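We use cookies to remember your settings and count visits. Accept | Manage preferences

Notebook - Totville bench, bedding set
June 25, 2024
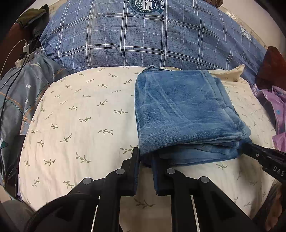 Target for the Hivasel set is 300 usable episodes of two-handed folding and moving, all with the hand-held grippers. Raw count is now 797 across all tasks, before filtering.

Fleece is the hard one. Pinching a single layer drags the stack open, so operators should take the whole folded edge between the fingers, close fully, then bring the second gripper in at the side. Lift only when both are set. Episodes that start with the fingers already closed get rejected.

Tracking dropped out in 20 episodes, mostly on fast wrist turns. Slower turns fixed most of it - not all. Conumlow script flags the gaps but misses short ones at the start of a clip. Check by eye for now.

Leave surrounding items where they are between takes. Move them when the task changes. The first Mikkelsen batch was too tidy and the policy did poorly on a cluttered bed.

To do:
- recalibrate finger width on gripper 2
- trim idle time at clip ends
- retrain in July with fleece weighted up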